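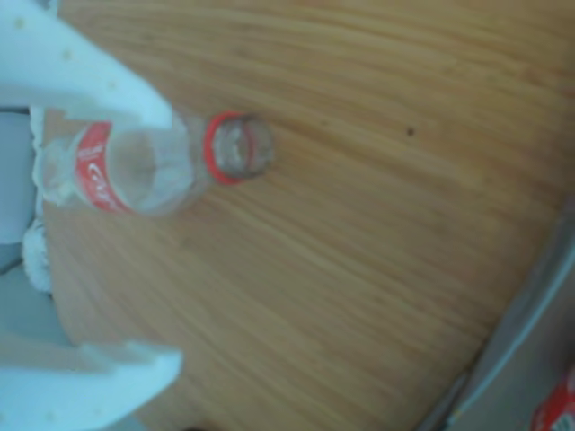 Bottle on its side, cap off, upper finger at the middle.

From: Rawiri Hinds
To: Jestport small-arms-and-benches list
Subject: Re: [jestport-bench] shopping list for the second arm

On Apr 25, 2025, Dindo Cabanatuan wrote:

> Hi all,
>
> Bernadette asked me to get a figure together for a second arm so the
> bottle sorting can go on at both sites, and I've got as far as opening
> a spreadsheet and feeling lost. The Gika people will sell us a finished
> arm, in a metal housing, with a support plan. Fakow sells servos and
> horns and brackets separately, and Hooman says we could print the
> remainder ourselves like we did with the first one.
>
> My questions:
>
> Do we want finished or printed? I lean toward finished, mainly so that
> I don't have to learn about filament.
>
> If printed, how many spare servos? Lyle says "lots" and I can't put
> "lots" in a cell.
>
> Do we need a fancier gripper for bottles? The Lukoševičius catalog has
> a soft one with air in it that looks wonderful, and it costs more than
> everything else on my sheet put together.
>
> And is there anything people always forget? I would like the sheet to
> be right the first time, as it took us until March to get the last one
> signed.
>
> Dindo

Dindo, I'm so glad you're doing this! I did the sheet for the first arm and I have opinions about every row of it, so get a coffee.

> Do we want finished or printed?

Printed, from me, and with both hands up. I've nothing against the Gika arm. I got to drive one for an afternoon at Hooman's old workplace and it was smooth and quiet and I wanted to take it home. But think about what we do with ours all week. We put bottles down, we try to pick them up, we change something, we try again. Half of the "change something" is a part. With the printed arm, Lyle can redraw a finger after lunch and have it on the bench the next morning. With a metal one we'd be writing to someone and waiting.

There's also the money side, and I'd put this in the notes column so Bernadette sees it. The finished arm is one big line that either gets approved or doesn't. The printed arm is a lot of small lines, and if they trim us we can drop a few and still have an arm.

Filament really isn't bad, I promise. You pick white, you pick a kind the printer already likes, and you buy the same one again forever. Our full set of parts took 21 hours on the machine, spread over several nights, and that was with me being cautious about speed. Put down one spool for the arm and one for mistakes. The second spool is the one you'll be grateful for.

> If printed, how many spare servos?

Two spare for each arm, so write 2 in the cell and tell Lyle I said so. They're $30 apiece from Fakow in the plain version, and that's the version we want. I know the page pushes you toward the ones with the metal output shaft. We tried to talk ourselves into those last time and the brackets would all have needed redrawing.

One thing I'd do differently: order the spares in the same order as the working ones. I bought ours later, and the replacements came with a slightly different plug on the lead, so there's an adapter tucked in there now that I'd love to forget about.

Buy extra horns too. Those little round ones cost next to nothing and they vanish. Same for the screws that hold them, which are never the length you have in the drawer.

> Do we need a fancier gripper for bottles?

I looked at that Lukoševičius page for longer than I should have. It IS wonderful. It also needs air, so you're adding a compressor, a regulator, a hose, a valve, and something to put the compressor in so that people can still talk in the room. By the time I'd got to the end of that list I had stopped wanting it.

The two plain fingers are the right place to spend nothing for now. Thin soda bottles are an interesting thing to grab: they're light, they dent, and they roll if you touch them off center. All of that is why they're good practice! A fancier gripper would hide the problem we're trying to learn about, which is where to put the fingers and when to close them. I'd much sooner see that money go into a second camera mount and a better lamp, and if Hooman still wants soft fingertips there's rubber sheet at the hardware store that you can cut with scissors.

Where I would spend a bit is on the wires. 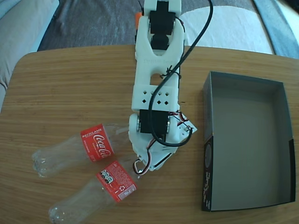

Leads are sold in a handful of lengths, and the one that comes in the servo packet is always right for somebody else's arm. Too short and the wrist can't turn all the way. Too long and you've got a loop waiting to catch on whatever you're picking up. So please add a row called "extension leads, assorted" and a row called "cable sleeve and ties," and don't let anyone merge them into "misc." Misc is the first thing to be cut. I've watched it happen more than once.

While you're in that part of the sheet, add a strain relief clip for the main cable where it leaves the base. Hooman has a drawing for one. It costs a few grams of plastic and it belongs on the list anyhow, so that whoever builds the arm knows it exists.

> And is there anything people always forget?

Oh, so many things. In no order at all:

Power supply. Not in the servo price, not in the controller price. Get one with headroom, because the day the arm is holding something at full stretch is the day a small supply gives up and everything droops. Get two if you can, so one can live at each site and nobody has to carry it in a bag.

The table. It sounds silly, but the second site has only folding ones, and those bounce. When the arm swings and the table answers back, your camera sees everything shift. A solid wood top is lovely for this and you can often find one secondhand. If it has a shiny finish, budget for a matte mat as well, as the glare off clear plastic is plenty to deal with by itself.

Clamps. Good ones. The arm will walk if you let it.

Bottles. They're free, yes, but put a line in for storage. Empty bottles take up a ridiculous amount of room for what they weigh. We go through them faster than you'd think too, as each squeeze leaves them a little more crinkled and after a while they don't behave like something you'd find in a real bin. (Or they behave exactly like it. Lyle and I disagree and I'm not reopening that on the list.) Ask people to bring them with the caps off and rinsed. The "rinsed" part matters in summer.

Boxes. Anything open on top and heavy enough not to slide. Cardboard is fine to start with. Once you know what size you like, buy a few the same, so that the results from both sites can be compared.

Shipping. Fakow charges by parcel, so one order beats four. I learned this over four orders.

Time. I know it isn't a purchase, but Bernadette will ask when the thing will be running and it's kinder to have the answer ready. The first arm took us 13 evenings from the box of servos to the first clean pick. You'd be quicker, as the drawings are settled and you'd have us to bother. Even so I'd give her the longer figure and let her be pleased.

On how to lay the sheet out, I'd do three blocks. First the things without which there's no arm at all: servos, controller, supply, filament, fasteners. Then the things that make it pleasant to use: leads, clamps, lamp, mount. Then the wish list, with the soft gripper in it if you like, clearly marked as not asked for this year. I find that people signing these enjoy seeing something they're allowed to say no to, and it means we've already got a quote on file if we do come into money.

Please also put the part number next to each Fakow item. Last time I wrote "servo, black, standard" and it came back to me with a very polite question mark.

Two things I don't know and would love an answer to from the rest of the list. Does the newer controller board still take the same connector as ours? The photo on the shop page only shows the top. And has anyone printed the middle link with the bigger cut-out? It would save some weight but I'm nervous about it twisting when the arm reaches out.

I can go through your spreadsheet any evening, just send it over in whatever state it's in. I'd also be happy to print the first set of parts on our machine so you've got something in your hands while the servos are on their way. It makes a big difference to be holding a piece of it!

Hooman, could you send Dindo the clip drawing, and the newest finger files while you're there? The ones in the shared folder are the old shape.

Rawiri

_______________________________________________
jestport-bench mailing list
To leave the list, send a blank message with "unsubscribe" as the subject.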